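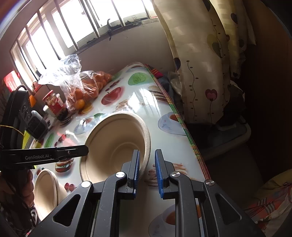 Bowls, two grippers and a food-print tablecloth.

About us

Temley Robot Club is an after-school club for pupils in Years 8 to 11 at Temley School. We meet at four o'clock in the old cookery room and finish when the building closes. I'm Haf Harries. I teach maths here and I started the club after reading one too many leaflets promising that robots would change the way children learn. I didn't believe it then and I'm not sure I believe it now, but the pupils wanted a club and I thought somebody with doubts should run it.

What we work on

Most school robot clubs build small wheeled things that follow a line of tape. We did that for a year. The pupils got good at tape. Last January we moved over to grippers and household objects, which is slower and a lot more annoying, and we've stayed there.

The main project is called Gunent. The name came out of a vote and has no meaning that anyone will admit to. The question behind Gunent is whether a simple arm can learn to pick up kitchen things after watching people do it many times with hand-held grippers. You squeeze, two jaws close, you lift the bowl, you put it down somewhere sensible. Then you do it again. A pupil with a clipboard marks each go as kept, dropped or spoiled, and the spoiled ones are thrown out before anyone does anything clever with them.

By the end of last term we had recorded 795 goes and kept 377 of them. People usually look disappointed when I tell them that. I'd be more worried by a club that kept the lot. A good number of the spoiled ones went because two pupils disagreed over what counted as a lift, and sorting that out took three weeks and produced the only really careful piece of writing I've had from Year 9.

Does it work?

A bit. The arm can pick up one bowl, from one side, if the bowl is where the arm expects to find it. In our last test before the holidays it managed 9 lifts out of 103. We wrote the number on the board and left it there. A parent asked whether we should put something more cheerful on this page, and the answer was no.

I would ask anyone who shows you a school robot doing something impressive how many times they filmed it. Our pupils now ask that question of everybody, including visitors, and some visitors don't enjoy it.

What pupils learn

I'm wary of this section, as most club pages use it to claim that every child leaves as an engineer. I can tell you what I've seen. Pupils who used to rub out a bad result have mostly stopped. Several of them can explain an average to a parent without being asked twice. They can write a method that a stranger could follow, and they know this because we hand it to a stranger (usually someone from the chess club next door) and watch what happens. The first version of "pick up the bowl" did not say which bowl, or from which end, or what to do with it afterwards. It is now a page and a half.

They've also learned that a thin rim is easy to grip and hard to hold level, that nested bowls come up in pairs when you want one, and that a patterned cloth makes life harder for the computer than a plain one. We still use patterned cloths. Kitchens have them.

Whether any of this helps with exams, I can't say. I looked, and the group is far too small to tell. Anyone claiming otherwise about a group our size is selling something.

The software

We write our own where we can. The part that sorts and labels the recordings is called Dutov, and it was written by pupils over two summers. It is ugly. It loses its place if you rename a folder while it's running, so please don't. New members are given Dutov to break in their first month, and they write up how they did it. The list of known faults is pinned inside the cupboard door and is longer than the instructions.

Competitions

We enter one, the Groen Tray, a small regional contest in which a machine has to clear a table. We have entered twice and come nowhere twice. The first year our arm pushed a saucer off the edge and then waited politely for the next instruction. The second year it cleared the cutlery, which pleased us, and then tried to clear the judge's pen.

I have mixed feelings about the Groen Tray. The rules reward speed, and our pupils spend most of the year being told to slow down. The tables are also laid out in advance and published, so the sensible tactic is to practise that one layout until you're sick of it. Two of our older members wrote to the organisers to suggest an unseen layout. The reply was friendly and changed nothing. We'll enter again, partly for the coach trip.

Who can join

Any pupil in Years 8 to 11. You don't need to know how to code and you don't need to like robots. Some of our best people came because a friend was coming, and one came to prove that it was a waste of time and is still collecting evidence. We do ask that you turn up regularly for a half term before deciding. The first few sessions are mostly picking things up and putting them down, and you should know whether you can stand that.

There's no fee. Bring a drink with a lid.

Places are limited by the number of grippers and by how many people I can keep an eye on at once. If we're full you go on a list, and the list does move, usually after the clocks change and it gets dark early.

Parents and carers

You're welcome to sit in. You will be handed a clipboard. Please don't help with the lifting, however much you want to, as adult hands move differently and we have to throw those goes out.

We don't record faces or voices, and pupils' names aren't stored with the recordings. If you'd like to see what is kept, ask and I'll open the folder with you. I would rather be asked than trusted on this.

What we could use

Old bowls, plastic or otherwise, the more worn the better. Jars with lids. Tablecloths you've gone off. No knives, no glass that's already chipped, and no more egg cups, thank you, we have plenty.

Contact

Leave a note for Haf Harries at the school office, or come to the cookery room after four. The door sticks, so push hard.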